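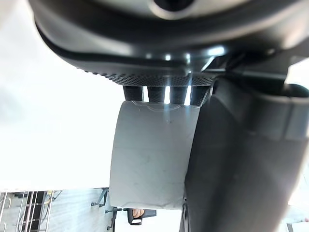 A light gray, drum-shaped item with faint smudges and scuffs on its face and a few dark specks near the upper middle.

Vestergaard revises surface grading for used household goods

Feb 29, 2020

Vestergaard, the reseller of used and returned household goods, has published a revised version of Metis, the grading scheme it applies to items with smooth, light-colored surfaces. The new version takes effect in April at the company's sorting hall in Turnuren. It changes how smudges, scuffs and small specks are recorded, and it separates marks that can be removed from marks that cannot.

Under the old version, all surface marks were entered under a single heading. A pale item with a few finger smudges could be given the same grade as one with scratches through the finish. The company says this was the most common reason for a grade being disputed by a buyer, and that pale gray and off-white goods were affected more than dark ones. On a dark matte surface, light scuffing tends to disappear at normal viewing distance. On a pale surface with some gloss it shows clearly, above all when the light comes from behind or from the side.

The revised text sets out four classes of mark. Smudges are deposits on the surface that come away with a dry cloth or with mild detergent. Scuffs are shallow changes in gloss that stay after cleaning but cannot be felt with a fingernail. Scratches can be felt. Specks are small dark points, either on the surface or within it. Specks that lift with cleaning are moved to the smudge class and drop out of the final grade. Specks that remain are recorded by position.

Molded and printed features are now excluded from the grade. Vestergaard says sorters had been entering shallow rims, part lines and printed arcs as damage, mainly on curved goods where the feature is faint and follows the edge. The new text asks the sorter to trace the line from end to end. A line that keeps a constant distance from an edge is to be treated as part of the item unless there is other evidence. Creases are handled separately. A crease near a lower edge is recorded even when it is faint, as it may point to a knock or to pressure in storage, and the item is then set aside for a second look.

Rounded goods get their own section for the first time. The earlier version assumed a flat face that could be inspected in one position. Drums, canisters, tubs and similar forms have to be turned, and the shaded side is easily missed. The scheme now calls for inspection in three positions, with the item rotated by a third of a turn each time. The broad face is graded first, then the two flanks, then the ends. The lowest grade found on any of these becomes the grade of the item.

Trial run

A trial of the new procedure was carried out in Turnuren on 200 items drawn from normal intake. Each was graded under the old version, cleaned, and graded again under the new one. For 170 of them the final grade was the same or better. The rest were graded lower, in most cases because turning the item had brought up a mark on the flank that the first inspection had missed.

Cleaning in the trial was done with Pleton, the company's own neutral cleaner, diluted in warm water and applied with a soft cloth. Abrasive pads were not used and are now ruled out for any item with a gloss finish. They remove scuffs from a small area but leave a dull patch that is more visible than the original mark. Solvent wipes are also excluded where there is a printed marking, except for adhesive residue, which may be treated with a wipe over the residue only.

Drying time has been written into the procedure. Items stand for at least 5 minutes after wiping before they are graded. Water film evens out the gloss of a surface, and scuffs graded too early were being missed -- they came back as complaints once the goods had reached the buyer.

Light level at the grading bench has also been fixed. The previous version asked for "good light" without further definition. The new one specifies diffuse overhead light plus one movable lamp held at a low angle. Strong light directly behind an item is to be avoided, as it puts the near side in shade and makes the outline look cleaner than it is. Benches next to windows will be turned or fitted with blinds before the changeover.

Effect on stock

Vestergaard estimates that some 3000 items now in storage were graded under the old version and will still be unsold in April. These will not be regraded as a batch. They keep their present grade on the label until they are picked for an order, at which point they are inspected under the new version and relabeled if needed. Buyers who have ordered an item that then drops a grade will be offered the lower price or a refund.

Prices for the individual grades are unchanged. The top grade still requires a surface with no visible marks at arm's length. The second grade now permits faint scuffs on the broad face, provided there are no scratches and no crease. In the old version faint scuffs on the broad face meant the third grade. The company expects a fair share of pale rounded goods to move up by one step as a result.

Labels will carry a short code for the type of mark and its position, printed below the grade. A listing that used to read "used, surface marks" will read, for instance, "scuffs, broad face" or "speck, upper middle". The codes will be explained on the packing slip and in the online catalog.

Goods with a textured or perforated surface are outside the scope of the revision. They continue to be graded under the existing rules, with a separate text planned for later. Glass and glazed ceramics are not covered either.

The revised Metis text is available on request from the Turnuren site. Sorting staff will be trained in March, in the last two weeks before the changeover, and intake will run at a reduced rate during that period.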